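Sigrun Rustad lleva treinta y cuatro años ordenando piezas de construcción y todavía habla de ellas con un cariño que se contagia. Me recibió en el taller de Nonavska con café recién hecho y muchas ganas de conversar.

«Empecé con las cajas de mi hermano, que eran un desastre», recuerda riéndose. «Yo separaba los bloques por colores y él los volvía a mezclar — ¡así todas las tardes!»

De aquello le quedó el gusto por los recipientes sencillos. Prefiere el metal, aunque se raye, y que las paredes tengan algo de inclinación: «El fondo gastado me encanta, qué quiere que le diga. Los rojos y los verdes se distinguen enseguida, aunque estén cruzados de cualquier manera».

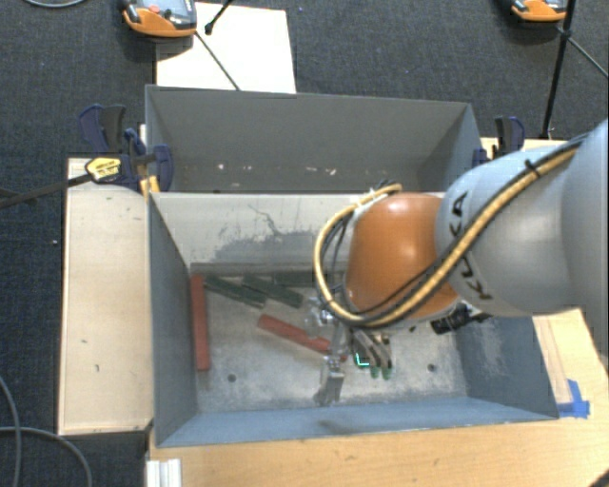
Los colores y la paciencia

Le pregunto si no se aburre. «¡Nunca! En marzo vinieron tres chicas de Skitov a aprender y pasamos cuatro horas hablando solo del verde oscuro», contesta, y me sirve otra taza — la tercera, creo — antes de enseñarme la estantería del pasillo.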